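섬유류 취급 자동화

섬유류 취급 자동화(纖維類 取扱 自動化)는 수건, 걸레, 담요, 커버류 등 형태가 고정되지 않은 직물 제품을 집고, 펼치고, 분류하고, 접는 작업을 기계 장치로 수행하는 기술 및 그 운용 방식을 가리킨다. 주로 산업용 세탁 공장, 숙박업 린넨 공급업, 의류 반품 처리장에서 쓰인다. 강체 부품의 취급 자동화에 비해 도입이 늦었으며, 현장에서는 사람과 기계가 공정을 나누어 맡는 혼합형 배치가 일반적이다. 이 문서는 작업장 도입 과정과 그에 따른 직무 변화를 중심으로 서술한다.

1. 개요

직물은 외력에 따라 형상이 계속 변하는 변형체이다. 같은 제품이라도 바구니에 쌓인 상태, 한 점을 잡아 들어 올린 상태, 작업대에 내려놓은 상태의 윤곽이 서로 다르다. 따라서 미리 저장된 좌표를 반복하는 방식의 장치로는 무작위로 쌓인 직물을 다루기 어렵다. 기존 세탁 공장의 자동화는 세탁, 탈수, 건조, 다림질과 같이 직물의 자세를 따지지 않거나 사람이 자세를 맞추어 투입하는 공정에 집중되었고, 그 사이를 잇는 집기와 펼치기는 수작업으로 남았다.

2. 공정 구성

2.1 분리
쌓인 더미에서 한 장을 집어 올리는 단계이다. 두 장 이상이 함께 올라오는 중복 파지가 대표적인 오류이며, 중량 측정이나 영상 판정으로 걸러 낸다. 판정에 걸린 묶음은 더미로 되돌리거나 수작업대로 보낸다.

2.2 모서리 탐색
한 점을 잡아 매단 상태에서 단 처리된 가장자리나 모서리를 찾는다. 접힌 부분의 능선과 실제 가장자리는 영상에서 비슷하게 나타나는 경우가 많아 오인식이 잦다. 파일(pile)이 긴 직물은 가장자리가 털에 가려 난도가 더 높다.

2.3 펼치기
두 점을 잡아 당기거나 작업대 위로 끌어 평평하게 만든다. 장력이 지나치면 올이 상하고, 부족하면 주름이 남는다.

2.4 접기 및 적재
펼친 제품을 정해진 규격으로 접어 쌓는다. 네 단계 가운데 가장 먼저 기계화되었으며, 사람이 제품을 펴서 넣어 주는 투입식 접이기가 널리 쓰인다.

3. 장치

3.1 그리퍼
평행 개폐형 두 손가락 그리퍼가 많이 쓰인다. 구조가 단순하고 교체가 쉽지만, 얇은 직물은 작업대 면에서 집어 올리기가 까다롭다. 손가락 끝을 가늘게 가공하거나 마찰재를 덧대어 보완한다. 그 밖에 바늘형, 흡착형, 롤러형이 있다. 바늘형은 편물에서 올 풀림을 일으킬 수 있고, 흡착형은 통기성이 큰 직물에서 유지력이 떨어진다.

3.2 손목 카메라
로봇 팔의 손목부에 소형 카메라를 달아 파지 지점을 가까이에서 관찰한다. 고정 카메라에 비해 팔에 의한 가림이 적다. 반면 팔이 움직이는 동안 영상이 번지기 쉽고, 직물을 들어 올리면 시야의 상당 부분이 직물로 채워진다. 이 때문에 고정 카메라와 병용하거나, 판정이 필요한 순간에 팔을 짧게 정지시키는 방법을 쓴다.

3.3 조명
창이나 강한 광원이 시야에 들어오면 그 부분의 세부가 소실된다. 작업 셀에는 확산판을 씌운 조명을 두고, 작업대 표면은 무광으로 마감하는 것이 권장된다. 작업대와 색이 비슷한 직물은 경계 검출률이 낮아지므로 취급 품목에 맞추어 작업대 색을 정한다.

4. 제어 방식

초기 장치는 가장자리 검출 결과에 따라 정해진 동작을 순서대로 실행하는 규칙 기반 제어를 사용하였다. 규칙 기반 제어는 원인 추적이 쉬운 대신 품목이 추가될 때마다 조정이 필요하다. 이후 작업자가 원격으로 팔을 조종한 기록을 바탕으로 동작을 학습시키는 방식이 도입되었다. 학습 기반 제어에서는 조종 기록의 질이 결과를 좌우하므로, 직물을 오래 다룬 숙련자가 조종을 맡는 경우가 많다. 두 방식을 결합하여 집기에는 학습 모형을, 접기에는 규칙을 적용하는 구성도 있다.

5. 도입 사례

5.1 세크스테드 린넨 처리장
세크스테드(Sekstead) 린넨 처리장은 숙박 시설용 수건과 욕실 매트를 처리하는 시설이다. 설비 공급사 라벤(Laven)의 집기 셀 3대를 분류 구역에 설치하였으며, 시험 운전은 5월에 시작되고 정규 운전 전환은 2020년 9월 7일에 이루어졌다. 전환 당시 이 구역의 근무 인원은 13명이었다. 셀은 건조기 출구의 더미에서 수건을 한 장씩 집어 컨베이어에 올리는 작업만 맡았고, 접이기 투입은 계속 사람이 하였다.

정규 운전 첫 주의 기록에서 셀 한 대의 교대당 처리량은 1295장, 수작업대로 넘어간 건수는 268건이었다. 이관 사유는 중복 파지가 가장 많았고, 다음은 제품 간 엉킴이었다. 처리장은 이후 건조기에서 배출하는 한 회 분량을 줄여 더미 높이를 낮추었다.

5.2 헤르만스
의류 및 침구 반품을 취급하는 헤르만스(Hermans)는 품목 편차가 커서 완전 자동 집기를 채택하지 않았다. 대신 기계가 제품을 들어 카메라 앞에 제시하고 작업자가 화면에서 등급을 입력하는 반자동 방식을 운용한다. 제어 소프트웨어로는 카민(Camine)을 사용하며, 판정이 일정 시간 안에 입력되지 않으면 제품을 보류함으로 보낸다.

6. 직무 변화

6.1 작업 내용
집기 공정이 자동화되면 더미에서 제품을 꺼내는 반복 동작이 줄고, 이관품 처리, 막힘 해소, 손가락 끝 청소, 보풀 제거 등의 업무가 늘어난다. 세크스테드의 경우 분류 담당 직무가 셀 감시와 이관품 처리로 나뉘었고, 작업자는 교대 중간에 두 자리를 바꾸어 맡는다.

6.2 신체 부담
허리를 숙여 바구니 안으로 손을 뻗는 동작은 감소한다. 다만 이관품은 엉키거나 뭉친 것이 많아 장당 취급 시간이 길고, 손목과 손가락의 부하가 특정 자리에 집중될 수 있다. 감시 업무에서는 서 있는 시간과 시각 피로가 새로운 부담 요인으로 지적된다.

6.3 작업 속도
수작업에서는 작업자가 동료의 상황에 맞추어 속도를 조절하였으나, 셀과 컨베이어가 연결되면 후속 공정의 속도가 기계에 종속된다. 이를 완화하기 위하여 셀과 접이기 사이에 완충 구간을 두거나, 투입 작업자에게 컨베이어 정지 권한을 부여한다. 세크스테드에서는 시험 운전 중 작업자 요청에 따라 정지 단추를 투입대 양쪽에 추가하였다.

6.4 숙련과 교육
제품의 상태를 손으로 구별하는 능력은 자동화 이후에도 요구된다. 얼룩, 올 풀림, 덜 마른 부분의 판별은 기계 판정만으로 대체되지 않은 곳이 많다. 신규 교육 항목으로는 비상 정지와 재기동 절차, 오류 부호 해석, 카메라 창 청소, 이관 사유 기록이 있다. 원격 조종 기록을 작성하는 작업자의 직무 등급과 수당은 사업장마다 다르게 정해지며, 노사 협의의 대상이 되기도 한다.

6.5 기록과 감시
작업 셀의 카메라는 제품을 촬영하기 위한 것이나, 작업자의 손이나 신체가 함께 기록될 수 있다. 촬영 범위, 보관 기간, 열람 권한을 도입 전에 문서로 정하고, 개인별 성과 평가에 영상을 사용하는지 여부를 명시하도록 권고된다. 헤르만스는 등급 입력 시간을 작업자별로 집계하지 않고 구역 단위로만 집계한다.

7. 안전

협동 운전이 가능한 팔을 쓰더라도 직물이 시야를 가리는 구간에서는 접근 감지가 별도로 필요하다. 길게 늘어진 직물이 컨베이어 롤러나 팔 관절에 감기는 사고를 막기 위하여 매다는 높이를 제한한다. 보풀은 모터 냉각구에 쌓여 과열의 원인이 되므로 교대마다 제거한다. 감긴 직물을 빼낼 때에는 구동 전원을 차단한 뒤 잔류 장력을 확인한다.

8. 한계

품목 혼합 비율이 높은 사업장에서는 이관율이 커서 인력 절감 효과가 제한된다. 젖은 직물은 무게와 점착 때문에 분리가 어렵고, 털이 긴 제품은 가장자리 판정이 불안정하다. 처리량만으로 도입 효과를 산정하면 이관품 처리와 청소에 드는 시간이 누락되므로, 구역 전체의 투입 시간을 함께 측정하여야 한다.

9. 같이 보기

변형체 조작
산업용 세탁
원격 조종
협동 로봇
인간공학

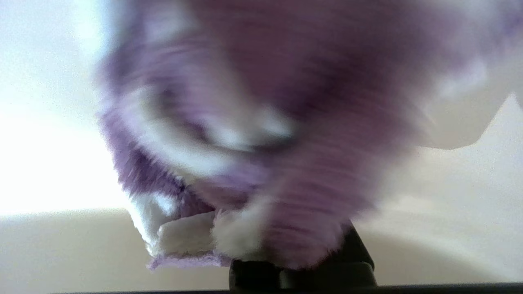

검은색 그리퍼 손가락에 걸린 보라색과 흰색의 털이 있는 직물. 손목 카메라 영상.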